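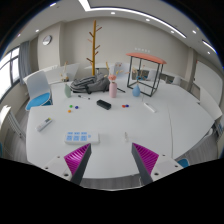
Meeting rooms are my favourite part of the whole round, and the big room on the Jerier side has come up a treat since the new table arrived! A long white table made in joined segments shows everything up, and that is exactly what you want from an inspection point of view, as a dark pen or a coloured magnet stands out a mile. At the moment there are five round magnets lying on it (green, dark blue and orange at one end of things, red and blue touching at the other), plus two white remote controls, and all of them go on the list under loose items.

Meeting Room Safety Check — Darkar House
Last updated: 1 Feb 2018

Home | Rooms | Checklists | Report a fault | Contacts
Search this site Go

Checked by: Citlali Zavala
Room reference: 487
Seats allowed: 12

Please work through the points in whatever order suits you. Mark each one OK, Action or N/A, and do write a comment even when it's OK. The comments are the bit I read first!

TABLE

1. Table stands steady when leaned on at each corner — OK
Lovely and solid. I gave it a proper lean and had no wobble at all.

2. Joins between segments level, no raised edges — OK
Run the flat of your hand along every seam, slowly. One join has a very slight lip underneath but you can't feel it on top. Will look again in November.

3. Surface clean, no sticky patches or ink — Action
Small smear of marker near the door end. It came off with a damp cloth and a drop of the Basen spray. Please let people know the spray lives in the cupboard now, top shelf.

4. Nothing sharp left on the surface — OK

LOOSE ITEMS

5. Magnets counted and put back on the board — Action
There should be 5 and there are 5, hooray. They still need to go back up. Small magnets must never be left out on family open days, when we get toddlers in.

6. Whiteboard pens capped and stored — OK
The white marker with the dark cap can go in the tray with the others. The thin black one is an ordinary pen as far as I'm concerned, so keep it well away from the board!

7. Remote controls present, battery covers fitted — OK
Both covers click shut. If you change the batteries, change the whole set and drop the old ones in the tub at reception.

8. Vases stable and away from sockets — OK
I love these. Green, pink and pale blue, and the dried stems in the pink one really cheer the place up. Dried flowers only, please, so we never have water near the table power. Keep them clear of heaters as well.

9. Bags off tables and out of walkways — Action
The grey backpack needs moving. Bags go on the hooks, and if the hooks are full they go under the side bench with the straps tucked in. A trailing strap will catch a foot sooner or later.

FLOOR AND EXITS

10. Clear route from every seat to the door — OK
Walked it twice, once with the chairs pushed out as people really leave them. Plenty of room.

11. Carpet edges flat, no trailing cables — Action
Edge lifting by the radiator. Reported to Tapia under job 2210, and they were wonderfully quick last time, so fingers crossed.

12. Fire notice readable and up to date — OK
New one up, nice big print. The assembly point is the one by the bike racks.

LIGHT AND AIR

13. All lights working, no flicker — OK
Such a bright room. What a difference from the old one!

14. Windows open and close properly — OK
Second handle is stiff but safe. A bit of oil would do it.

GENERAL COMMENTS

A really pleasing result — four actions, and three of them are simply putting things away. The carpet is the only one that needs a tradesman. If you book the room before it's fixed, please leave the chair nearest the radiator empty and tell your visitors as they come in.

Next full check: November. Quick look at the table and walkways every week until then, same form, initials in the margin.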